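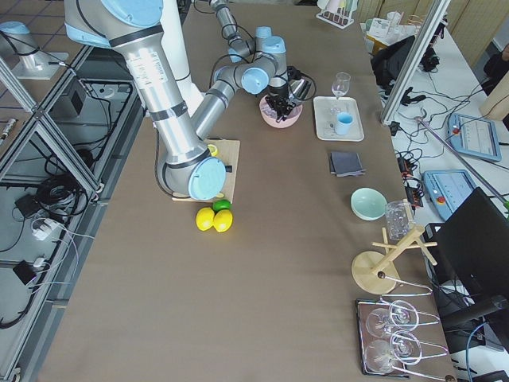
Vollevstead table cover, brown, large size
Reviewed by Yolanda Villca, 25 Sep 2026

I bought this cover in August for a work table that gets used every day for sorting, gluing, cutting and the occasional lunch. It replaced a clear vinyl sheet from Doolan that had gone cloudy and had started to curl at the corners. The Vollevstead comes in brown, gray and dark green. I chose brown for the way it hides coffee.

Price and sizes

The large is 90 inches long and cost me $134 with shipping. There is a medium that costs less, but it would have left a strip of bare table at both ends. You can trim the large with a utility knife. I took 11 inches off the length of mine and the cut edge has not frayed so far. Score it twice and bend it back along the line. Scissors leave a wavy edge.

Getting it flat

It ships rolled in a tube, and the instructions say to let it rest overnight. That was not enough. The middle settled by morning but the ends kept lifting for almost 21 days, even with books on them. A friend, Ulises Ayala, has the same cover in his garage and says his went down in a weekend, though it is a lot hotter in there. If you can lay it out in the sun for an hour first, do that.

There was a smell when I opened the tube, something like a new shower curtain. It was gone in a few days with the window open.

Daily use

The surface has a dull finish and does not throw glare from the overhead light, which was my main complaint about the Doolan. Paper does not slide around on it. Bowls stay where you put them. White glue peels off once it dries. Super glue does not, and I have one hard spot the size of a dime that I expect to keep.

Permanent marker came off with rubbing alcohol but left a slightly lighter patch. Pencil wipes away with a damp cloth. Crumbs are hard to see on the brown, so I wipe the whole thing at the end of the day whether it looks like it needs it or not.

It is not a cutting mat. A light pass with a craft knife leaves a line you can feel with a fingernail. I keep scrap cardboard under anything I cut.

Heat

The package says it will take a hot mug. It will. I would not put a pan on it, and a glue gun tip left a shiny mark in a couple of seconds.

Compared with others

The Sardale cover is cheaper and thinner, and you can feel the grain of the table through it when you write. Bastow makes a felt-backed one that is nicer to lean on, but the backing soaks up spills that run over the side. The Vollevstead has a plain rubbery back – less soft, easier to clean.

Would I buy it again? Yes, in the same color, though I would order it a few weeks before I needed it flat. Four stars out of five.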